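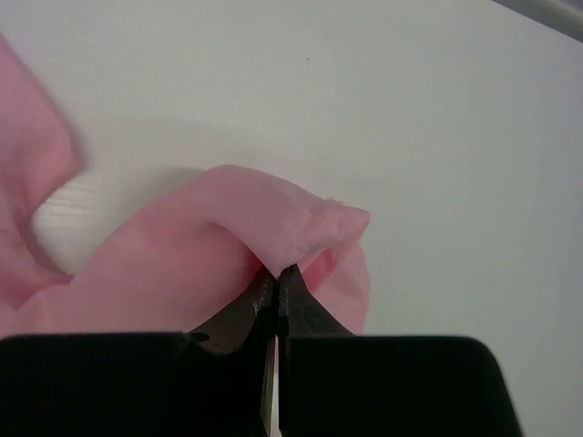 **Kitchen + front of house, Cunha - starting October**

Cunha is a lunch place on the ground floor of the old Binda building, two doors down from the bus stop. 50 seats, 51 if somebody drags in the stool from the hallway. Open for lunch only, closed by 3:30. We need 2 people. Soon please.

## Job one: prep cook

Mornings, 6:30 to 1:00. Soups, beans, rice, a lot of onions. You should already know your way around a knife, we don't have time to teach that part. Everything else we can show you.

- stocks and soups on before 8
- veg prep for the day, plus some for the next
- taking in the Flelska produce delivery and checking it against the slip (they short us on limes, watch for it)
- labeling and dating everything in the walk-in. Everything.
- help on the line if it gets bad around noon

One year in a working kitchen, or close to it. Food handler card, or get one in your first month and we pay the fee.

## Job two: counter and floor

10:15 to 4:00. Taking orders, running plates, wiping down, refilling water. About 91 lunches on a normal day, more when Jisgate has a trade show across the street and then it's a line out the door for two hours straight.

No experience needed. Need to be okay on your feet and ok with people who are hungry and in a rush. Spanish or Portuguese a big plus, not required.

- open the register, count the drawer
- phone orders, write them down CLEARLY
- napkins, silverware, tables reset
- sweep and mop at close
- aprons and cloths bagged for the laundry pickup, bag goes by the back door

## Pay and the rest

Hourly, paid every other week. Rate depends on experience, we'll tell you the number on the first call so you don't waste a trip. Tips pooled and split by hours, kitchen included. Free lunch each shift, off the menu, not just leftovers. Paid sick time from the start. Shoes are on you - non-slip, closed toe. Aprons are ours.

No nights. We don't do catering anymore so please don't ask about weekend events, there aren't any.

Street parking is bad before 9. Bus is better. Bike rack in the alley, bring your own lock.

## How to apply

Come by between 3:30 and 4:30, side door, ring twice. Or leave a note at the counter with your name, phone number, which job, and when you could start. Resume is fine but a few lines on paper is fine too. Two references for the cook job, one for the counter.

We do a paid trial shift, four hours, before anybody decides anyting. Please don't call during lunch, the phone is for orders and you will get put on hold and forgotten.

Both jobs open untill filled.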